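Packing day at Talebi, with Anouk Bosman

Anouk Bosman has been sending houseplants through the post for longer than she'd like to admit, and I've been buying them from her for nearly as long (my windowsill is a disgrace). So when she said to come by and talk boxes, I was up the stairs before she'd finished her tea.

Her shop, Talebi, posts 700 plants in a good July. "People think the plant is the hard part," she tells me. "It's the gap around the plant! You leave a gap, the pot finds it." Her answer is tissue paper, crumpled by hand, and heaps of it. She used to buy shredded filler and hated the mess – customers were still hoovering it up weeks later.

The cardboard is plain tan with one small white label on a flap, and she's stubborn about that too. "I had a quote for 1,000 printed ones and they were gorgeous. Then I thought, well, it all goes in the recycling, doesn't it?"
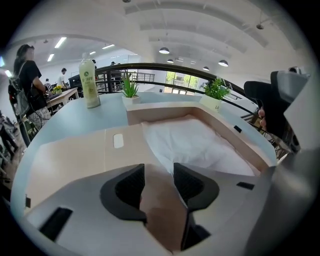 What she'd send a beginner

Something spiky, for a start. "An aloe type will forgive you. Leave it alone for 12 days, go to the beach, it doesn't care." Leafy plants she sells more carefully, and she asks people about their light before she'll take their money. She asked me about mine again, too. I fibbed a little.

White pots are her favourite, because any colour of leaf looks good against them. I asked whether she'd ever branch out into terracotta. "Have you tried posting terracotta?" she said, and went to put the kettle back on.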